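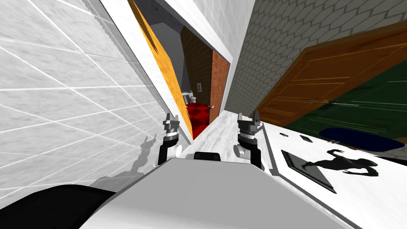
The simulated flat, seen over the torso with both grippers raised and the bathroom doorway ahead.

Comparing two gripper fingers in simulation before you buy either

If you have ever ordered a set of gripper fingers on the strength of a nice product page and then spent a fortnight wishing you hadn't, this page is for you. I've done it twice, and the second time I promised Thérèse Chan (who signs off our orders, and is very patient) that I would try everything in simulation first. What follows is the way I now go about it, using the short Sorkeck fingers and the longer Remari ones as my pair. The same steps will do for most two-finger grippers, so do swap in your own.

You'll need a model of your robot, a model of each gripper and a room to put them in. I use a furnished flat with a bathroom off a corridor, partly because doors are such good teachers. A small round knob and a long bar handle ask for quite different things from a pair of fingers, and it is lovely to have both within a short drive of each other.

Step 1. Get the mounting right

Load the first gripper on both arms and look at the wrist before you do anything else. Gripper models often arrive with their origin at the fingertips, or at the back plate, or in one sad case of mine somewhere behind the elbow. Close the fingers on nothing and check that they meet in the middle. Then load the second gripper and do it all again, however dull that feels.

Step 2. Match the boring settings

Give both grippers the same closing force, the same friction on the pads and the same closing speed. I missed the friction the first time round and was terribly pleased with the Remari fingers for a whole afternoon, until Wayne Lévesque asked to see my settings file. Keep one file for the shared values and let both models read from it – it saves a great deal of squinting later.

Step 3. Look through the robot's own camera

It's tempting to watch from a nice free-floating viewpoint up near the ceiling, but your controller won't have that luxury. Switch to the on-board view, raise both arms and see how much of the room you've lost behind your own hardware. Longer fingers can hide a door knob just when you want it most. Check the shadows too, if your renderer draws them. A gripper close to a pale wall throws a surprisingly bold shape, all jagged like a hand, and a simple vision script may well take it for an object.

While you're there, check the horizon. If the whole room leans over, look at the camera's roll and at the base pose before you start blaming the arms. A tilted view is perfectly usable for trying out your vision script, but you don't want to be judging a straight approach by eye with the walls on a slant.

Step 4. Run the same tasks with both

I settled on these:

Close on the small knob and hold.
Close on the long bar and pull gently.
Pick up a small flat thing from a worktop.
Drive down the corridor with the arms raised, touching neither wall.

Start every attempt from a saved pose, and shift the target a little each time so that you aren't just testing one lucky spot. I ran 64 attempts per task for each gripper and let the machine get on with it over lunch.

Step 5. Read the failures before the scores

Do have a look at the failed runs first. Slipping off a knob and never reaching it both go down as a nought, yet the first is a finger problem and the second is usually the arm or the planner. Darlene Simard, who sits opposite me, sorts hers into folders by the first thing that went wrong, and I have happily copied her.

In my own runs the short fingers were steadier on the knob and the long ones were much happier on the bar. The flat things were a nuisance for both. I've ordered the short pair to begin with, and when they come I'll put them through the knob and bar tasks on the bench with the same closing force.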